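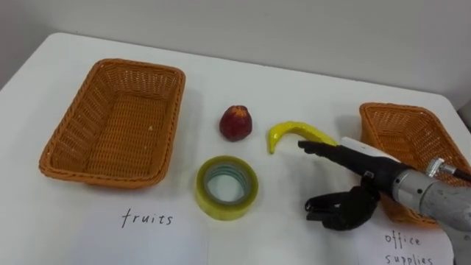 A customer in a shared workshop asked in February whether the Resiven sorting kit could be assembled without a soldering iron. It can. All joints in the kit are screwed or clipped.

Resiven Sorting Kit, by Stultus
For one arm and hand, two baskets and handwritten labels such as "fruits" and "office supplies."

Supply: 220 V
Hex keys required: 4 mm and 5 mm
Assembly guide: 9 pages

The arm is sold separately — see Prarkex mounts.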